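Chapter 7
Handling Soft Goods: The State of Household and Shop-Floor Chores

Learning goals
After working through this chapter you should be able to:
explain why a cloth item has no single pose in the sense used in Chapter 3;
separate a task into perception, grasp, motion and release errors;
read a reported success rate and state what it leaves out;
judge whether a given chore is ready for unattended use.

7.1 The question

Chapters 4 through 6 dealt with rigid parts. A machined bracket has six numbers that fix where it is and which way it faces. Once those numbers are known to within the tolerance of the gripper, the remaining work is path planning, and path planning is largely a solved problem at the speeds used on a shop floor.

Most chores are not of this kind. Laundry, bed making, bagging, wiping, wrapping and the packing of garments all involve objects that change shape when touched. The question of whether machines can do such work yet is often put as a yes or no. It is more useful to ask four smaller questions: which item, starting from what state, ending in what state, and how often without help.

Take the folding of a bath towel. A person does it in a few seconds and gives it no thought. A program that does the same must find two corners, grip one layer of cloth at each, lift without letting the cloth twist, lay it down flat, and repeat the process on a shape that is now half as large and twice as thick. Each step changes the input to the next. A small error at the first fold shows up as a skewed edge at the third.

Capucine Fleury, whose notes on the Cunha trials are used in several exercises in this chapter, divides towel work into two classes. In the first, the towel starts flat or already folded and must be moved, turned or stacked. In the second, it starts as a heap. The two classes are commonly reported under the same name, though they differ greatly in difficulty.

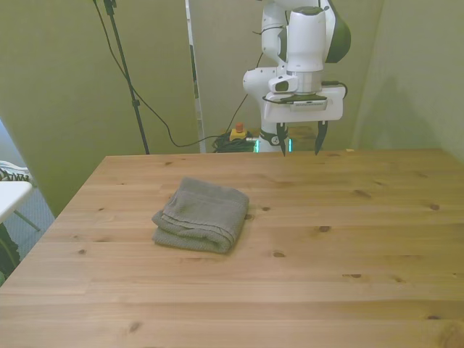 Figure 7.1. A folded towel on the work table, gripper open. 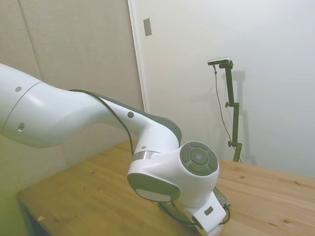 Figure 7.2. Arm and wrist near the tabletop, with a camera on a stand at the right.

7.2 Why cloth is hard

Three properties account for most failures.

The first is self-occlusion. When a towel is bunched, most of its surface is hidden under other parts of the same towel. An overhead view may show no corner at all. Adding a second viewpoint helps with depth but does not reveal what lies inside the heap. The usual remedy is to lift the cloth at any point, let it hang, and look again. This costs time, and it may have to be done more than once.

The second is layer confusion. A two-finger gripper closes on whatever lies between its fingers. On a folded towel that may be one layer, two or four. Fingertip force sensing can in principle tell these apart, but terry cloth compresses unevenly and the readings overlap. Many grasp errors are therefore found only after the lift has begun.

The third is the lack of a firm end state. A bracket is either seated or it is not. A folded towel is acceptable or unacceptable depending on who will use it. A hotel linen room may demand aligned edges; a home closet does not. Any success rate depends on this choice, and the choice must be stated along with the rate.

7.3 Reading a reported rate

Suppose a trial reports 60 towels attempted and 18 failures. The rate is 70 percent. Before using the figure, ask whether a retry counted as a failure, whether a person reset the cloth between attempts, and whether all the towels were of one size and weight.

The Prerley laundry line in Clondport offers a useful contrast. Its Trudari folder handles nearly 1,000 flat pieces in a shift, but each piece is fed by hand, with the leading edge already straight. The machine does the folding, and the worker does the part that belongs to the second class above. The division is sensible as engineering, but it should not be cited as evidence that folding from a heap is solved.

At home the comparison is less favorable. There is no feeder, the mix of items changes daily, and a failure every hour is enough to make the owner do the job — cycle time hardly matters at that point.

Section 7.4 takes up the grasp problem for a single layer of cloth and derives the contact conditions for a pinch at a free edge.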